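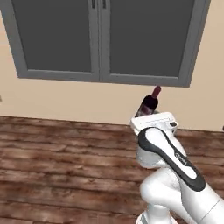

Figure 3. Simulated arm holding a wine bottle upright in the gripper, below the window.

4.2 The open-day demonstration

The first half of the visit was given over to the simulated household, shown on the large wall screen in the Lanon building. Open day was 18th October, doors at ten, and the Tikden team had the software running well before that. We had asked for a fixed order of tasks. Did not get one. The presenter picked tasks to suit whoever was in the room, so the sessions are not strictly comparable and we treat them as separate cases in what follows.

In all, 282 visitors signed in over the day. Each session was planned for 20 minutes including questions, and most ran over. School groups stayed longest. Visitors stood or sat in a half circle and could call out at any point, and the presenter would pause the simulation, answer and start it again. Pauses were logged by hand on a paper sheet (see 4.4 for how far the sheet can be trusted).

The bottle drew the most talk by a long way. People wanted to know whether the arm knew it was wine, whether the grip force was set beforehand or worked out on the spot, what would happen if the bottle was half empty. The last of these came up in nearly every session and the presenters gave different answers to it, one of them wrong, later corrected. Visitors also spoke of the bottle as if it could really break. Several drew breath or stepped back when it was lifted. This is in line with our notes from the May pilot at Kaufmann, though that was a much smaller room and a different arm.

4.3 Switching views

The presenter could change between a room view and a view from the gripper itself. The switch was meant to help visitors see what the controller has to work with. Results mixed.
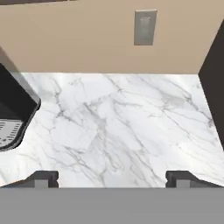 Figure 4. Simulated gripper view, looking straight down at the marble worktop with the fingers open.

Adults with no technical background mostly found the gripper view hard to read. The usual first question was "where is it?", meaning the arm, and it took a sentence or two to explain that they were looking from the arm. Once that was clear the questions got better: how the system judges distance to the stone, whether the veins in the marble confuse it, how wide the fingers will go. Children needed less explaining, and two groups asked to stay in this view for the rest of there session.

A second problem was pace. Presenters tended to switch views while still talking about the last one, and the sheet shows more pauses right after a switch than at any other time. We suggest leaving a short gap, and saying out loud which view is coming. Lendar do this at their own demonstrations and it seems to work, although we have only watched, not measured.

The room view had the opposite fault, if anything. Easy to read, so visitors looked at everything in it.

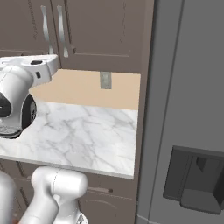 Questions in the room view went to the kitchen as much as to the robot. Can it open the fridge. Could it fill a glass at the dispenser, would it scratch the cupboard doors. None of these was on the task list, and presenters had to say so again and again, which some visitors took as the robot failing at something. A line at the start on what the demonstration covers would have saved time. We did not think of it untill the afternoon.

After each session we asked visitors which view they would keep if only one could be shown. Roughly 20 gave no preference. Of the rest most chose the room view, but those who had asked a question during the gripper view leaned the other way. Asking may have helped them follow it, or people who already followed it may have been the ones who asked. The design does not let us tell these apart.

4.4 Limits of the session log

The paper sheet was kept by one of three observers in turn, with no overlap, so there is no check on agreement between them. Short pauses were probably missed when the room was full. Start and end times were taken from the wall clock and are good to the minute at best.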